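3.2 Showing the tasks by remote control

In our earlier work (Mateos and Ehlers, the April report) the real robot was moved by hand. The teacher took hold of the arm near the wrist and led it through the task while the joint positions were recorded. This way of teaching is easy to learn, but it has a cost with two arms. One person can hardly lead both arms at the same moment, and the body of the teacher stands in front of the cameras for a large part of the recording. For the present study we therefore moved all teaching to remote control in simulation, and we kept hand guiding only for the comparison in Section 5.

The operator sits at a desk with two hand controllers and a flat screen. The software, which we call Susine, reads the position of both controllers and sends it to the simulated robot as a wanted position for each gripper. A small movement of the hand gives a movement of the same size at the gripper. When the operator lets go of the side button, the arm stays where it is, and the hand can be put back to a comfortable place before going on. We found this clutch very important, as the reach of the robot is longer than the reach of a seated person. The trigger under the first finger closes the gripper in proportion.

The simulated rooms come from our own generator, Flallitz. It chooses the floor, the wall covering, the furniture and the small objects separately, so that some combinations look strange to a human eye. We did not remove such rooms. The operator can switch at any time between a view from the body of the robot and a view from close behind a gripper (Figure 4). In the first weeks the operators used the body view nearly always. Later most of them went to the close view for the last part of an approach, when the fingers must come to the two sides of an object – and then back again to the body view for carrying.
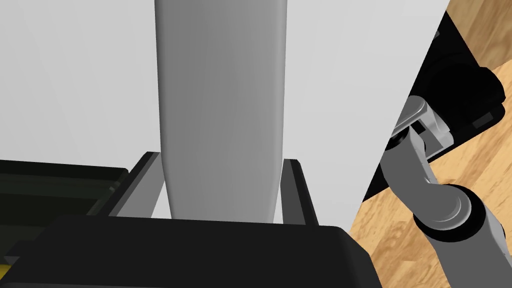
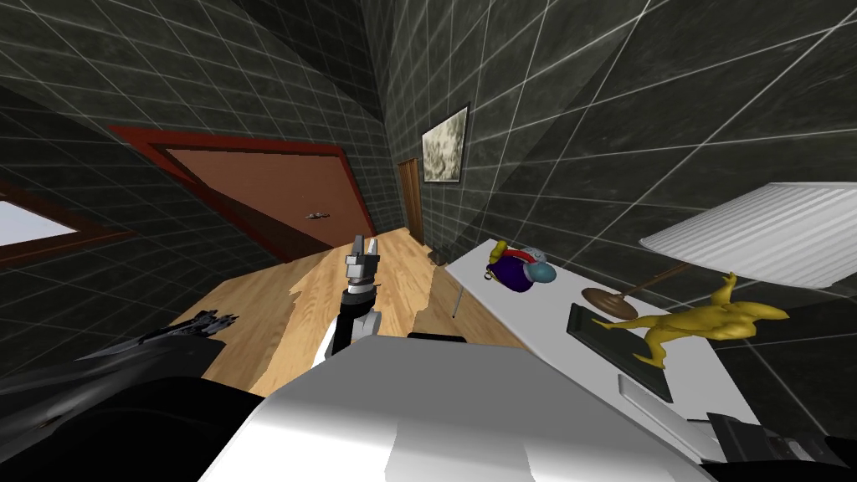
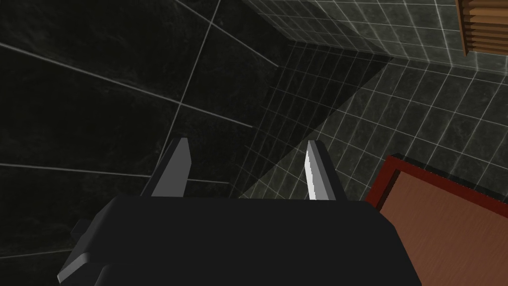
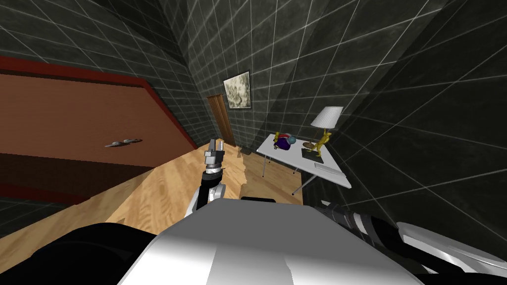 Figure 4. Rendered views from one simulated room. First and third: close views at a gripper, in the first with a light grey object between the two sides of the gripper, in the third with the fingers open. Second and fourth: views over the body of the robot, with one gripper raised and the white table on the right.

Eight operators took part. Two of them, R. Figueroa and J. Camacho, had used the system before, and the others received one hour of practice that was not recorded. Every operator worked through the same list of 19 tasks, in an order drawn by lot. A session was limited to forty minutes, because in a pilot test the movements became clearly less smooth after this time. The operator was told the goal of the task in one sentence and was free to choose which arm to use first. We gave no advice about the path.

In total we recorded 3,430 demonstrations. Each was then checked in two steps. The first step is automatic and looks at the state of the simulator at the end of the recording: the object must be inside the goal region and must have been released. The second step was done by a person, L. Gilbert or F. Ehlers, who played the recording at double speed and rejected it if the object had been pushed into place with the outside of the arm, or if the robot waited for more than five seconds without a reason that could be seen. After both steps 2,027 demonstrations remained. They form the set Skundel, which is used in all the following experiments.

The part that was rejected is large, and this needs a comment. Most of the losses fall in the first two sessions of each operator. A frequent mistake was to close the gripper too early, while the depth of the object was still judged wrongly on the flat screen. A second mistake was to forget the arm that is not in use. When it is left low in front of the body it can touch the furniture as soon as the base turns, and the physics engine then gives a contact force that is much too high. We later added a short sound for contacts of the passive arm – this was asked for by three operators independently – but only the last third of the recordings was made with it.

For the training we keep the joint positions of both arms, the opening of both grippers and the rendered images. The clutch periods, in which no command is sent, are cut out. If they are left in, the learned policy copies the waiting, and it stops in the middle of the approach in the same manner as the Iglesias baseline described in Section 2. The cut is made only where both arms are at rest, so that a slow movement of one arm is never lost.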